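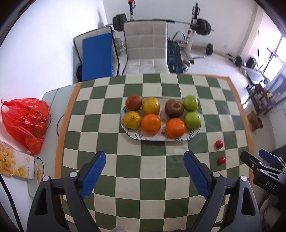
March, 6:40 a.m. Barometer steady overnight, cellar at 8 degrees, same as yesterday. Bled the radiator in the back bedroom until water came. Pressure at the boiler fell a little and I topped it up from the filling loop.

Spent the morning on the Skimoter pump. The old impeller has play in it and the seal is worn on one side. Ordered the seal from Taltico, 25 with postage, delivery by the end of the month. Until then the pump stays on the low setting, and I will check the tray under it morning and evening.
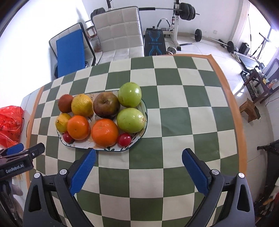 Boris Trajkovski phoned after lunch regarding the rain tank at Bikholm. He wants 400 liters. I told him the stand was built for less and that the front legs are on soil. A slab 100 mm thick would do. He will measure the corner and call back.

Walked to Lepik and back, wind from the west, ditch full to the second marker. The culvert grate needs raking again. Left boot leaks at the welt.

Evening: copied the meter readings into the new book. Gas is down on February, electricity is up, probably the dehumidifier. Will run it on the timer for a week and compare. Bed at ten.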